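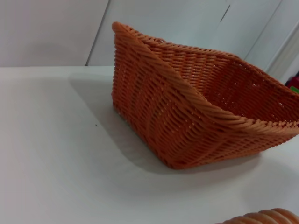

Intan Hidayat objected, on reading a draft of this section, that a wrist view of a container tells a policy very little unless the same container is also recorded from the heights at which the policy will fail. We agree in part, and the collection protocol was changed in May to meet the point.

Figure 3. Wrist-camera view of a woven orange basket on the white tabletop. The braided rim of a second basket enters at lower right.

4.2 Collection of container demonstrations

All demonstrations were gathered by teleoperation at the Pidarstead site, with a smaller share repeated at Stelumdale under different lighting. The full set holds 2000 episodes, of which 200 were kept back for evaluation and never used in training. Each episode is stored as a stream of wrist images, joint positions and gripper width, together with a one-line instruction typed by the operator before the start.

Woven containers were included on purpose. The weave repeats at a fine scale, so local features match equally well at many places along a wall, and the small gaps between strands change in brightness with the angle of view. A thick rim is easier to localize, but its outline depends strongly on the viewpoint. Seen from above and to one side, as in Figure 3, the near corner of the base and the raised corner of the rim lie far apart in the image, and a policy that treats one as a proxy for the other will place its grasp badly.

Operators were told to vary the approach direction between episodes and to leave the container where the previous episode had left it, unless it was out of reach. Resets to a fixed pose were dropped after early trials with the Flovar interface – they made collection faster but gave a narrow spread of starting views. A second container of the same color was allowed in the workspace. In such episodes the instruction names the target by its position, and the label is checked against the first wrist image.

Episodes were rejected if the operator paused for more than 18 seconds or if the image stream dropped. The Grabner filter, run overnight on each batch, marked these cases automatically, and its decisions agreed with manual review in 92 percent of the episodes examined. Disagreements were settled in favor of the manual label. Failed grasps followed by a recovery were retained and carry a separate flag, which Section 5 uses in the ablation on corrective data.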